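Pre-Run Inspection Checklist, Two-Hand Gripper Demos, Jar and Riser Tasks
Project: Skoddale
Station: Kivik bay
Filled in by the person running the bay. Comments are mine and they wander a bit, sorry!

Where this fits: Skoddale is our study of whether a policy trained on hand-held gripper demos gets better at reaching if we feed it more variety in where the containers start, or simply more demos. Addo is the variety arm and Jaltis is the repeat arm. Each arm gets 100 demos per task, so a sloppy setup in one arm and a careful one in the other would wreck the comparison. That's what I'm thinking about the whole time I fill this in.

SECTION 1. FLOOR AND CABLES

1.1 Walking path clear behind the operator
OK
Comment: I walked it twice with the grippers in my hands, which is the only way to find the spots where you want to step backward.

1.2 Floor cables out of the foot area
OK WITH NOTE
Comment: There's still a floor cable on the right side. It's fine if you stay at the table, but please don't swing around that way to grab something. I'd like a cable cover before we start the July block.

1.3 Striped stand bases visible and not pushed in toward the table
OK
Comment: Love the yellow and black. I have kicked plain black bases in other bays and I don't recommend it.

1.4 Gripper cables have slack at full reach
OK
Comment: Reach to the far corner with each hand and check that nothing tugs at the wrist. A tug shows up in the recorded path as a little hitch, and the policy will happily learn the hitch.

SECTION 2. GRIPPERS

2.1 Top plates tight, no wobble
OK
Comment: Left plate needed a quarter turn. I've started checking these before the camera check, so I'm not doing the camera check over again.

2.2 Jaws open and close smoothly, both hands
OK
Comment: Ten slow squeezes each. The right one squeaks. It squeaked last time too and the width readings were good, so I'm leaving it alone.

2.3 Finger screws seated below the surface
OK
Comment: Run a fingertip over them. A proud screw head will scratch a jar, and worse, it gives you a grip point that the robot's own fingers won't have.

2.4 Wrist strap on
OK
Comment: Snug but you should be able to slide it off in a hurry.

SECTION 3. TABLE AND OBJECTS

3.1 Tabletop wiped, no powder or grit
OK
Comment: Wipe between tasks as well, please. Spilled spice is slippery under the riser feet - and it stains.

3.2 Black riser stable, all feet down
OK
Comment: Push down on each corner. If it rocks, turn it around and try again before you go looking for shims.

3.3 Lids fully on, every container
OK
Comment: This is the one I'm strict about. We have glass here and things that pour. Close the lid by hand, then turn the container over above the bin for five seconds. If anything comes out, it doesn't go on the table.

3.4 Glass free of chips and cracks
OK
Comment: Hold it up to the light and turn it all the way around. I threw out 2 jars this month over small nicks at the rim.

3.5 Start positions match the sheet for this arm
OK
Comment: Jaltis sheet has one start spot per container, Addo has a new one for every demo. Read the name at the top of the sheet out loud. I know it feels silly, but I once ran most of a block off the wrong one and had to toss it.

SECTION 4. CAMERAS

4.1 Head view covers both hands and the riser
OK

4.2 Both wrist views show the fingers and the table between them
OK
Comment: You want both fingers in the lower corners with the table open between them. Glare off the wood is my big worry in this bay. It washes out the grain, and I suspect the policy leans on the grain more than we'd like.

Head view first, then two gripper views with the jar of orange-yellow powder: 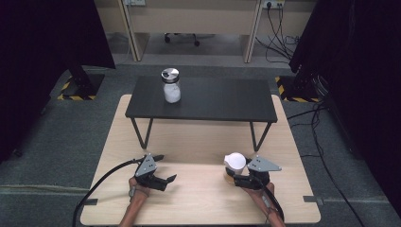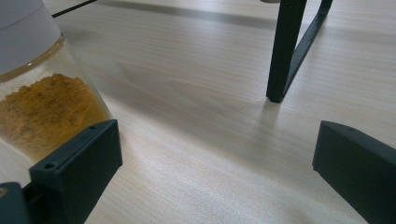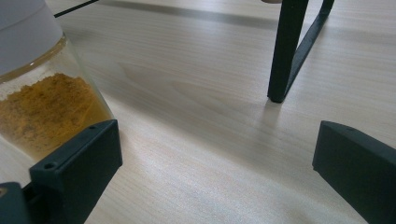

4.3 Glare acceptable for recording
OK WITH NOTE
Comment: I'm passing it, with the same lights for both arms. In the pilot, the Addo policy handled a shifted start better than the Jaltis one, and I was so pleased until I noticed we'd changed the lights in between! So nobody touches the dimmer until both arms are done. If you have to, write it down and stop the block there.

4.4 Clocks matched across all views
OK
Comment: Clap check, done twice.

SECTION 5. SIGN-OFF

Overall: PASS, two notes open (1.2 and 4.3)
Next inspection: before the first demo of the Addo block, or right after any spill or broken glass, whichever comes first
To bring: cable cover, fresh wipes, a spare strap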